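Why I stopped packing for every possible disaster

I used to pack like I was moving to Flestville for good. For a long weekend there in June I brought 20 pounds of stuff, and I wore the same sweater the whole time! My friend Marama McAlister showed up with one small bag and a toothbrush in her pocket.
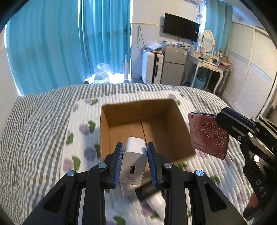
I think we pack for our worries - the fancy dinner, the sudden snowstorm, the jog we've never once gone on at home. And then we haul it all up somebody's stairs. I'd much rather buy a cheap umbrella if it rains (it usually doesn't).

We use cookies to improve your visit. By staying on this site you accept our cookie policy. OK

Marama says I've gone too far the other way, and she may be right. I did forget socks last time.
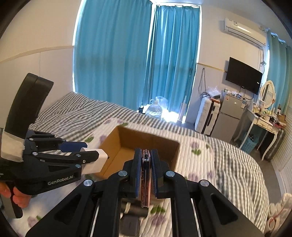

A stack of thin, flat things, held upright.

I'm still leaving the big suitcase in the closet, though.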